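What I Want From a Robot Open Day

By Abdul-Rahman Amegashie
December
5 min read

Search this site Search Clear

I have been to many open days in my life, mostly at schools, and I know how they go. There is a person at the door with a list, there is coffee, and there is something in the middle of the room that we are all supposed to admire. When my neighbour Gwenllian Ellis invited me to see the robot kitchen table at Trestuvent, I expected the same. I am not an engineer. I repaired sewing machines for 28 years, and before that I learned English from the radio, so please forgive me if I use some words in the wrong way.

The visit was for two hours in the afternoon. First we sat in a small room and a young man, Gwion Rowlands, showed us slides with arrows on them. He was polite and he spoke too fast. I understood that the company wants to sell help for people who cannot easily use their hands. This is a serious purpose and I respect it. But the slides said "effortless" three times, and I have never in my life met a machine that was effortless. Somebody always makes the effort. You must only find out who.

Then we went to the table, and my mood changed. I like a workbench. This one was white, with a white arm, and the toy food and dishes of a child's kitchen. There was a ketchup bottle, a strawberry and a little oven. My first thought was that grown people were playing house, and my second thought was that I wanted to stay longer than they had planned for us.

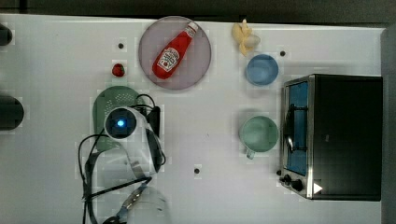
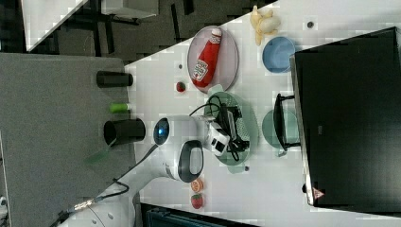

The same table, with the arm over the green plate and its cables.

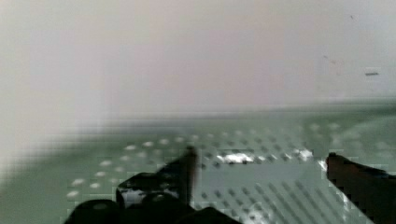
From the small camera at the gripper, with both fingers in view. 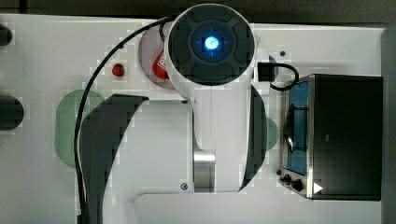
We stood behind a line of tape, 10 visitors in total. Lowri Penry, who was running the table, did not make a speech. She answered what we asked her. I asked how many times a task must be tried before she believes in it, and she said 20 times on a good day, and that she still would not lend the arm to her mother. I liked her very much for that answer. It was the best thing I heard all afternoon, and it was not on any slide.

My opinion is simple. An open day should be mostly the table and only a little the slides. A visitor who sees just the nice result goes home with a wrong idea, either that the machine can do everything or that the people showing it are hiding something. When I had customers in my shop, I opened the cover and let them look inside. Some of them were bored by it, but they trusted me with the bill.

Elis Parri, a retired nurse who came in the same group, disagreed with me on the bus home. She thinks that ordinary people do not want to see cables. They want to know if the thing will be safe beside a bed, what it will cost, and whom they can telephone when it stops. She is right that these questions got short answers. The price got no answer at all. I would accept fewer minutes of demonstration if somebody had stood up and spoken about repairs, and I say this as a man who would happily watch a gripper until supper.

There is also the question of who is invited. I saw in our group no person who would need such an arm. We were curious people with free afternoons and good hands. If Trestuvent makes another open day in the new year, I hope they will fill half of the places with those who have trouble holding a cup, and let them sit close and ask rude questions. I will give up my own place for this, although I would like to be told afterwards how it went.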